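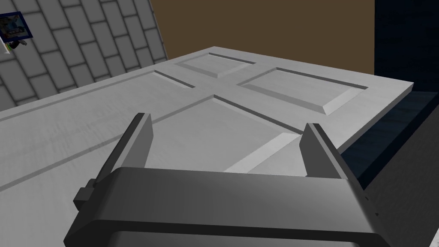

Subject: Re: [shopfloor-talk] Anybody else getting a robot on the door line?

Hi all,

Sorry for the slow reply, we've been flat out since July and I only read the list on my lunch break. But this one I have opinions on! Quoting the part I wanted to answer:

> We build and finish interior doors, mostly painted
> six-foot-eights, and management has told us a robot arm is
> coming for the handling between sanding and the paint booth.
> They showed us the simulation in the break room and everybody
> went very quiet. I'm not against it, my back sure isn't, but
> I'd like to hear from people who have lived with one. Did you
> lose hours? Who fixes it when it drops something? And how much
> of the simulation did you believe?

OK so, I'm at Pemley, we do paneled doors, mostly white, and we've had 2 arms on the line for a while now. I was a handler and stacker before that, which means I picked up doors all day and put them down someplace else. I'm still on the same line with a different job title and slightly better shoulders.

Hours first, because that's what I'd want to know. We didn't lose any on my shift. What we did lose was the overtime, and for some people that was the same as a pay cut, so ask about it early and ask in those words. Our manager kept saying "no reduction in headcount" and he was telling the truth, and it still cost my household 900 dollars over the first winter. If your crew leans on overtime the way ours did, get it on the table before the machine is bolted down.

As for the simulation, I believed maybe half of it, and I was wrong about which half. I figured the gripper would chew up the doors. That wide-open two-finger thing coming down at a nice smooth panel gave me the creeps on screen (I've rubbed out enough dings in my life). In real life the marks were a small problem, and we got past it with softer pads and a slower approach. The thing I never thought to worry about was how clean everything is in a simulated shop. No dust on anything, no pallet parked six inches over the line by a guy in a hurry. Ours stopped constantly in the first month over stuff a person would just step around.

So if they're still at the simulation stage with you, that's the best time to open your mouth. Ask them to run it with a door sitting crooked. Ask them to run it with the panels facing the wrong way. The integrator we had, Ritola, was pretty good about this once we got past the sales guy and talked to the woman doing the programming. She let three of us sit with her for an afternoon and just tell her everything that goes wrong. I think that afternoon saved us more grief than all the official training put together, and we only got it by asking.

Who fixes it when it drops something: on paper, maintenance. In practice it's whoever is standing closest and has been signed off to reset it, which for us is now me and one other person per shift. I like that part, to be fair. It's a little puzzle in the middle of the day. But it was dumped on us at first with no extra money, and it took a grievance to get a rate for it. 500 dollars a year, so don't go picking out a boat, but it's in writing.

Stuff that changed that I didn't see coming... it's lonelier. Two people carrying a door talk to each other. One person watching a cell has the radio. We started swapping stations every 2 hours, partly for that, and it helps. Also my hands went soft, and my first weekend back helping my brother hang doors I was embarrassed.

And the new hires don't learn doors the way we did. You pick up a few thousand of them and you can feel a bad one, a stile that's a hair off or a panel that isn't seated. The arm picks up the bad ones just as happily as the good ones. We put a hand check back in before paint after a batch went out that should never have gone out, and I'd push for one from the start if I were you.

I hear the folks at Iromell went a different way and kept people on the pick, with the arm only doing the flip. If anybody from there is still on the list I'd love to know how that worked out, especially on the heavier doors.

Write me off list if you want the wording we used for the reset pay. I have to dig it out of a folder but I know I've got it.

Back to the line,
a door person at Pemley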